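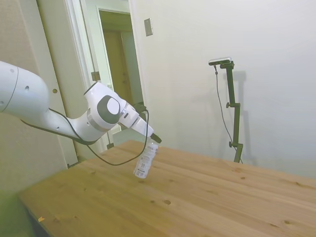
Small print, and plenty of it.

Home Posts Walks About me Say hello

I need reading glasses and I've been lying about it
March, by Teodor Enache

So it was the soup packet that did it. I was standing in the kitchen with the thing at arm's length, then under the cooker hood light, then at arm's length under the cooker hood light, and my wife took it off me and read out "simmer gently for 10 minutes" in the voice she uses for the dog. I'd been boiling that soup hard for months. (It's much nicer simmered, annoyingly.)

I should say my eyes have always been my one good feature. Bad knees, bad back, hair went early, but I could read a bus number from the far end of Furtună Street when everyone else was still asking if it was even a bus. I still can! Distance is fine. It's only the near stuff that's gone woolly, and it went so slowly that I blamed the printers, then the light bulbs, then whoever decides menus should be grey writing on cream card.

My brother-in-law told me to just get a cheap pair from the chemist and stop making a fuss, so I bought a pair off the spinny rack at Stosovar. I picked them by colour. This is apparently wrong. They were far too strong and I went about the house all evening feeling like I was on a ferry.
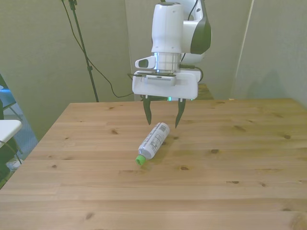

4 min read

Anyway, I gave in and booked a proper eye test at Zanotell, the one next to the bakery. I hadn't had one in years and I'd forgotten how much it feels like an exam you haven't revised for. Better with one, or better with two? They're the same! Am I allowed to say they're the same? I said "two" a lot, to sound decisive. The optician was very kind about it and said my eyes were completely ordinary for my age, which I've decided to take well.

Then frames. There must have been over 1,000 on that wall and every single pair turned me into my geography teacher. I went with a brown pair from Fundex in the end, plain as toast, and had them on for the whole walk home, which you're not meant to do with readers. I nearly stepped into a hedge.

But the reading! I sat down with a paperback I'd abandoned before Christmas, sure that it was boring, and it's a cracking book. I stayed up till one in the morning. I've since read the boiler manual, the back of the rice, and all the names on my old school photo, where I found a boy called Martin I have no memory of at all.

The only trouble now is finding the glasses. I've bought a cord for them. I'm not ready to wear the cord.

Comments

Pips: The cord comes for us all. I lasted a week.

wetsocks: Buy a second pair and leave them in the kitchen, trust me

Aunty D: Your father was just the same with the phone book. Ring me x

Log in to reply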